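Should I pay off my store card before closing, or leave everything alone?

Posted by arkstead_newbie, May 2023

Hi all! We're under contract on our first little house (so excited, and so nervous) and closing is 21 days out. I still owe $467 on a furniture card with Budden, and I have the cash sitting in checking. Part of me wants it gone before we sign, but my sister-in-law says not to touch a thing until we have the keys. Who's right?

2 replies

PorchLight4

Congratulations! I'd call your loan officer before you do anything, even something that feels responsible. When we bought through Harkell we paid off a $400 balance without mentioning it, and we ended up digging out statements to show where the money went. It was fine in the end, just a lot of emails at a time when I was already living out of boxes! Make sure your closing cash is still all there afterward, and please don't close the card.

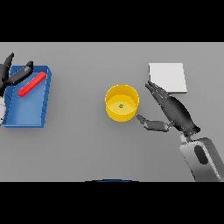
jang_street_mom

dont buy a couch. we did and they pulled our credit again the week of closing, had to redo paperwork. paying the card is prob ok but ask first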